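Clerkard arm at home - fingers, cable loop, and a question about grip force
Weerakoon Workshop Forum > Arms and Grippers

tealkettle
Posted January 8, 2020

Hello all, long-time reader and very occasional poster. Some of you were kind enough to talk me through the first Clerkard build last April, when I had one joint twitching and no idea why (it was the power supply, and you were all right and I was wrong). The arm is together now and living at the dining table, and I've moved on to the part I was looking forward to the whole time, which is getting it to pick up a cup.

The joints are all on one chain through a Surport board, position readings are 4000 counts per turn, and I can send the arm to a saved pose and have it come back close enough that I've stopped holding my breath. The gripper is my own. Two wedge fingers on a flat plate, parallel travel, opening to 88 mm at the widest. I made them pointed so they could get in beside something low without knocking it, and I'm fond of how they came out, though I know a few of you will have opinions!

My trouble is with closing. If I stop on position, I have to know the width of the cup beforehand. If I stop on current, I get a different number near the tips than I do up by the plate. I've been going back and forth on this for more evenings than I'd like to admit.
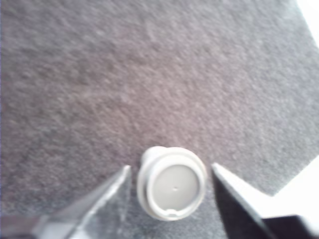
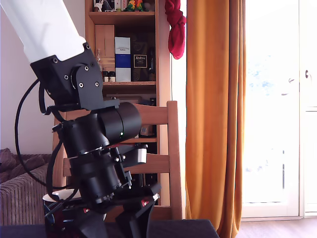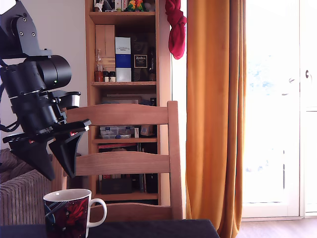
What I've tried so far

1. Closing slowly with the current limit set at 400 mA. Gentle, but it sometimes stops early from friction in the slide.

2. Closing fast to a rough width and then slowly the rest of the way. Better, and what I use now.

3. Rubber pads on the inside faces. I took them off again after they peeled.

Any thoughts welcome, and thank you in advance for your patience.

ridgepole
Replied

Oh, that's a lovely thing to have at the dining table. Congratulations on getting it this far, I remember the April thread well.

I'll be the first to have an opinion on the fingers, then. A wedge with a point only touches a round cup along a thin line, and if that line is low down the cup can tip as you lift. I'd go for something blunter with a shallow V cut into the inside face, so the cup settles into the middle as it closes. I did this on my Uster gripper and I stopped fussing with current limits almost completely.

mossback_88
Replied

I'm going to disagree with ridgepole, with affection. V fingers are wonderful for cups and a nuisance for anything flat, and I don't know anybody whose arm only ever picks up cups. Keep the wedges, and fix the friction first. If the slide sticks enough to trip a limit, then every number you read from that motor has the sticking mixed into it. Clean it, a tiny bit of dry lubricant, and then run it open and closed with nothing in it and write down what it draws.

Also, that cable on the left side of the arm - is there enough slack in it when the base goes all the way around? It's a nice generous loop in the second and third photos, but I had one just as generous catch on a bracket and pull the plug out halfway.

tealkettle
Replied

Thank you both, and so quickly too. mossback, I hadn't thought to measure it empty, and now I feel a bit silly. I'll do that before I change anything else. The cable has caught once, on the bracket, just as you say, so I've limited the base travel in software until I find a clip that fits.

ridgepole, would you be willing to share the V shape? I could print a pair that bolts over the wedges and swap them when I want them.

ridgepole
Replied

Happy to, although they were drawn for the Uster plate and the hole spacing will be off. It uses 4 mm bolts if that helps. And I still say you'll put them on and never take them off again :)

mossback_88
Replied

Bolt-over ones I can live with. Do go easy on the tightening if the wedges are printed too, mine cracked right at the hole. Post the empty-run numbers when you have them, I'd like to compare them with my slide.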